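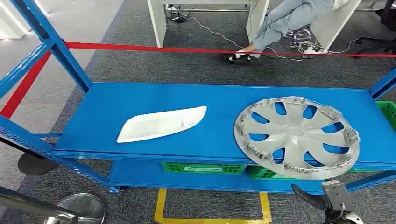
**Grakura opens parts-handling demonstration program to outside suppliers**

*For release May 6, 2024*

Grakura will begin taking on outside automotive parts suppliers for its robot demonstration program, the company said today. The program teaches robots to pick up, turn and place vehicle parts by having a trained operator show them the task, either by guiding the arm by hand or by driving it through remote control.

Until now the work has been limited to parts supplied by Grakura's own sister business, Clateo, which sorts and repacks body trim and wheel covers for repair shops. The first outside supplier to join is Lumenta.

Operators in the program work in short sessions. Each one repeats a single task, such as lifting a hubcap from a shelf and setting it down in another position, while the arm's movements and the camera views are recorded together. A session is 23 demonstrations of the same task. The shelf, the crates and the starting position of the part are changed between sessions so that the robot doesn't learn only one layout.

"Parts like these are awkward," said Milagros Pascual, who leads the demonstration team at Grakura. "A wheel cover has clips all around the back and it slides if you grab it by the wrong spoke. A person finds the right spot without thinking. We need the operator to do that through the arm, slowly enough that the motion is clean, and then do it again from another side."

Pascual said new operators train for 2 weeks before their recordings are kept. Most start with hand guiding and move to remote control once they have a feel for how far the wrist can turn. Hand guiding is quicker to learn. Remote control gives cleaner camera views – the operator's hands stay out of the way – and it is now used for most of the recorded sessions. 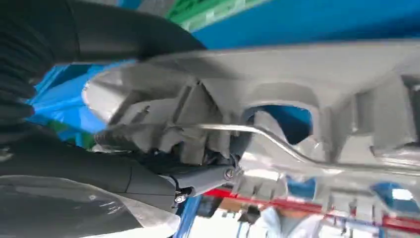 *Page last changed: May 2024. Contact details updated.*

The program also covers work close to larger assemblies, where ribs, lines, rubber boots and brackets leave little room for a gripper. In these sessions the operator brings the arm in near the part and relies heavily on the wrist camera. Light is uneven in such spots and shiny metal can look very different from one angle to the next, so the team records the same approach at several wrist angles.

Grakura uses a software package named Grellum to store and review the recordings. Reviewers mark the start and end of each motion and flag any demonstration in which the gripper slipped or the operator paused for too long. Flagged recordings are kept but are left out of training unless a reviewer clears them.

An internal trial that ended in February used 26 different parts, most of them light plastic trim. Grakura said 21 of those parts will carry over into the new phase. The other five were dropped for now, as they need two arms to handle safely.

Suppliers that join the program send sample parts along with a short written description of how their own staff handle them. Grakura then sets up a shelf or fixture, trains its operators on the part and shares the recordings with the supplier. Parts are returned when the sessions are over. Suppliers may also send a staff member to take a turn at the controls.

"We like having them here," Pascual said. "They know things about the part that aren't in any drawing, for example which edge will scratch."

Suppliers interested in the next round can write to the Grakura demonstration team through the contact form on the company's website. Please include photos of the part, its weight, and whether it ships in a crate or loose.

**About Grakura**

Grakura develops handling systems for automotive parts storage and repair. Its demonstration team records and reviews all of its sessions in-house.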